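So I finally did the thing where you pack for a trip with only a carry-on, and I have opinions! Emese swore by it after Avcombe last June (she's smug about it, but fair enough). My old method was a giant suitcase and "just in case" shoes. Two pairs. Never wore either.

This time I wrote a list, then crossed half of it off while my coffee went cold. One sweater, the good jeans, a book I'll probably abandon by chapter 2. The bag limit is 445 linear-somethings, I still don't get how airlines measure, so I just squashed everything and hoped.
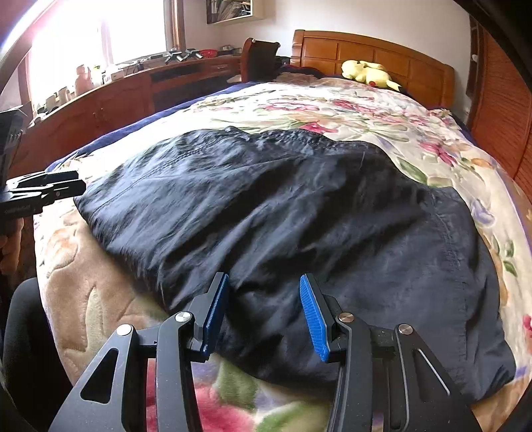 *Dark navy, crumpled, still on the bed.*

Rolling versus folding, by the way: Réka rolls, Orsolya folds, and they will argue about it all through dinner if you let them. I do a bit of both and stuff socks in the gaps. Chargers go in last, or I'm digging for them at the gate.

We leave for the train at 13 minutes past six in the morning, which is rude. If anyone knows a decent breakfast place near the station in Avcombe, please tell me!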